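Neues aus der Praxisgemeinschaft Arkthorpe

Kurz vor der Sommerpause noch schnell das Wichtigste, bin zwischen zwei Terminen, also bitte Nachsicht mit der Form.

Erstens: die Fortbildung ist durch. Zwei Jahre berufsbegleitend, 345 Stunden, dazu Supervision und Abschlussarbeit. Schwerpunkt Schlafstörungen und Grübeln, kognitiv-verhaltenstherapeutisch. Damit biete ich ab September eine eigene Gruppe an — bisher lief das Thema ja immer nur nebenbei in den Einzelgesprächen mit, und da kam es meistens zu kurz.

Die Gruppe heißt Altum, trifft sich abends um 18 Uhr, acht Termine, höchstens neun Leute. Vorgespräch ist Pflicht, dauert 20 Minuten, geht auch telefonisch. Wer schon bei mir in Behandlung ist, braucht keins, einfach beim nächsten Mal ansprechen. Inhalt grob: Schlafprotokoll, Bettzeiten, Umgang mit Gedankenkreisen um drei Uhr früh, Rückfälle. Keine Traumdeutung, wurde gefragt. 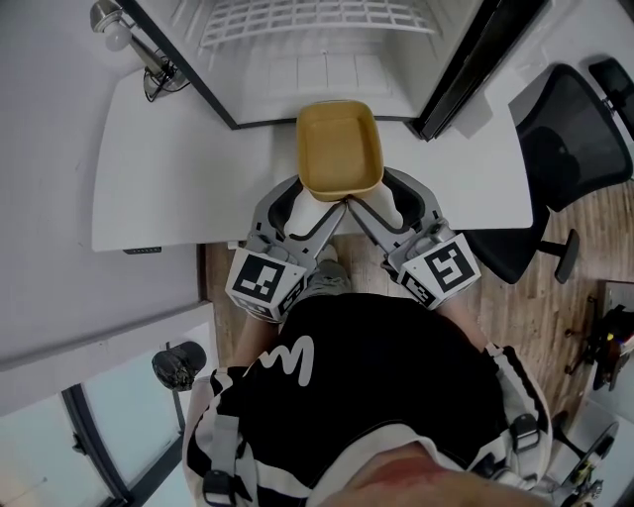

Gelbe Schale, weißer Schreibtisch

Zum Schlafprotokoll gleich noch was, weil dazu viele Mails kamen. Bitte morgens ausfüllen und nicht nachts mit Blick auf die Uhr. Schätzen reicht völlig. Wer eine Nacht vergisst, lässt die Zeile leer und macht am nächsten Tag weiter, nachträglich erfinden bringt uns beiden nichts. Die neue Vorlage hat eine Spalte für Nickerchen, die alte bitte nicht mehr benutzen. Liegt im Wartezimmer aus, auf Wunsch auch per Mail.

Zweitens: Umzug. Der Gruppenraum ist ab September im Haus Boateng, zweiter Stock, Zimmer 109. Ja, die Nummer passt nicht zum Stockwerk, ist trotzdem richtig. Einzeltermine bleiben wo sie sind. Fahrstuhl vorhanden, Klingel unten "Astance" drücken, unser Name kommt erst später dran. Mit dem Bus die Linie 118, Halt direkt vor der Tür, abends allerdings nur noch halbstündlich.
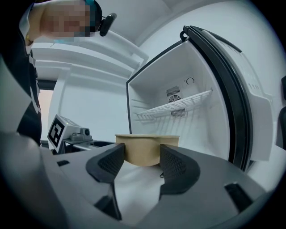

Drittens die Kosten. Die meisten Privatkassen übernehmen Gruppensitzungen, aber eben nicht alle und nicht immer ganz. Bitte vorher selber nachfragen und die Zusage schriftlich geben lassen, ich kann das nicht für jeden einzeln klären. Selbstzahler kriegen die Preisliste beim Vorgespäch. Ratenzahlung geht, einfach sagen.

Sommerpause: den ganzen August zu. Mails lese ich in der Zeit nicht, Anrufbeantworter wird einmal die Woche abgehört. In akuten Krisen bitte nicht auf Rückruf warten sondern ärztlicher Bereitschaftsdienst 116117, bei Gefahr 112.

Ach so, Warteliste für Einzeltherapie bleibt vorerst geschlossen, ich sag hier Bescheid wenn sich was tut. Anmeldungen für die Gruppe ab sofort über das Kontaktformular, Stichwort Altum in den Betreff, sonst geht es bei mir unter.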